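Grip Wear and Putting Distance: Project Report
06/05/2019 | By Candela Figueroa
Print this page | E-mail this page

My project asks if an old putter grip changes the distance of the ball. I made 300 putts on the practice green at Plamness, half with a new grip and half with a worn one, always from 14 feet. Volker Lindemann measured every putt. 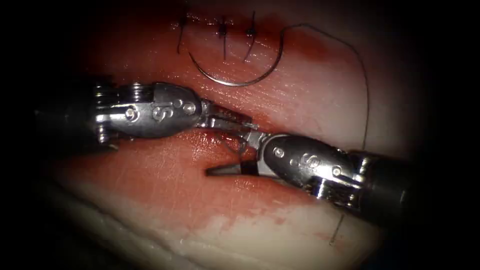
The worn grip gave more short putts — roughly eight inches short. I think the hand holds too strongly when the rubber is smooth. Even spacing also matters in hand work like suturing, where three dark stitches sit in a line above the curved needle. I would like to repeat the test in September.

Last updated: 06/2019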